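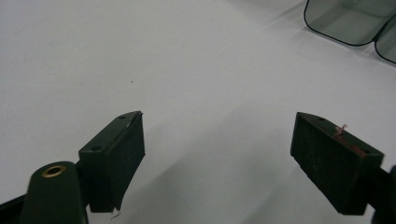
Finger pads of a hand-held gripper over the white work surface.

Software Engineer, Demonstration Data and Control
Clestolus, Manipulation Software Group
Full time, on site. Reference 282.

Clestolus writes software for two-arm manipulation of small rigid and hinged parts: boxes with lids, trays, latches, connectors. Policies are trained on demonstrations recorded by people using hand-held grippers, and then run on arms fitted with the same fingers. The group is hiring one engineer to own the software between the recording station and the robot controller.

The position sits between two existing code bases. Pladarier is the recording and processing pipeline. It takes video, gripper width and cable-side sensor streams from each station, aligns them on one clock, estimates the pose of each gripper, and writes episodes to disk. Tsolakis is the runtime. It loads a trained policy, requests actions, checks them against joint and workspace limits, and sends them to the arms. Both work. The conversions between them were written by several people at different times and do not share conventions for frames, units or timestamps. Fixing this is the first assignment.

What you will work on

Time alignment. Streams arrive with different delays, and the delays drift over a long session. The current method estimates a fixed offset at the start of each session. It should be replaced by a continuous estimate, with an error value stored per episode so that training can filter on it.

Pose estimation under occlusion. Fingers disappear behind lids and box walls during most of the tasks of interest. The tracker recovers, but it sometimes recovers to the wrong pose and reports high confidence. We want a smoother that runs offline over the whole episode and marks the spans it does not trust.
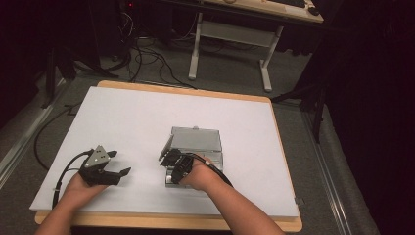 Two-handed tasks add a further constraint. The relative pose of the left and right grippers matters more than the pose of either one in the room, and a small error that is harmless in a one-handed pick will put one finger through the wall of the part. The pipeline currently solves for each hand separately and subtracts. You would be expected to propose and implement a joint formulation, and to show on held-out episodes whether it helps.

Action retargeting. A human wrist will take routes that the arms cannot follow. Tsolakis rejects those trajectories at run time, which is late. The reachability check should move into processing, so that each episode carries a feasibility mask for each supported arm mounting.

Runtime behavior. The controller receives chunks of future actions and blends consecutive chunks. Blending is linear and produces a visible hesitation when two chunks disagree about whether the gripper should be closed. Width needs separate handling from position. The inner control loop is not part of this job and belongs to another engineer.

Tooling. An episode viewer exists. It is slow on episodes longer than 60 seconds and cannot show both hands on one time axis. Operators use it at the station to decide whether to keep a take, so response time matters there more than features.

Current state of the code

Pladarier is Python with C++ for the tracker. Tsolakis is C++ with Python bindings for policy inference. Configuration is in YAML, checked against a schema. There are 1027 tests across the two repositories; the slow ones replay recorded sessions and run overnight. Stations and robot computers run Linux. Changes go through review by one other engineer, and changes to limit checking go through two.

Required

Professional experience with C++ and Python in a system that handled live sensor data.

Working knowledge of rigid-body transforms, camera calibration and nonlinear least squares. You should be able to derive the Jacobians you use and test them numerically.

Experience debugging timing faults across processes or machines.

Clear written English. Design decisions are recorded in short documents, and other people build from them.

Useful, but not required

Visual-inertial odometry or bundle adjustment. Trajectory optimization or model predictive control. Training of imitation policies. Columnar or chunked storage formats for video and time series. Prior use of hand-held demonstration devices.

A degree is not required. If you have one, list the subject.

Working arrangement

The job is on site at the Gareck building, where the recording stations and the arms are on the same floor. Core hours are 10 a.m. to 3 p.m. Expect to spend part of each week at a station recording your own episodes, as every engineer in the group does. Recording involves sitting or standing at a table with a gripper in each hand and repeating a task many times. Tell us if you need the station adapted.

There is no on-call rotation. Travel is limited to one or two visits a year to a customer site.

Selection process

1. Written application.
2. A call of 49 minutes or less with two engineers from the group, on your past work.
3. A take-home exercise. You receive a small set of two-handed episodes with known timing faults and return code plus a one-page note. It is paid at a fixed rate. Do not spend more than one working day on it.
4. A visit to Gareck, with a review of the exercise and a session at a recording station.

How to apply

Send a résumé and a description, no longer than one page, of one estimation, control or timing problem you solved in code. State what you measured before and after the change. Links to public repositories are welcome, provided you say which parts are yours. Cover letters are not read.

Put reference 282 in the subject line. Applications are reviewed in the order received and close at the end of December. The start date is open to discussion.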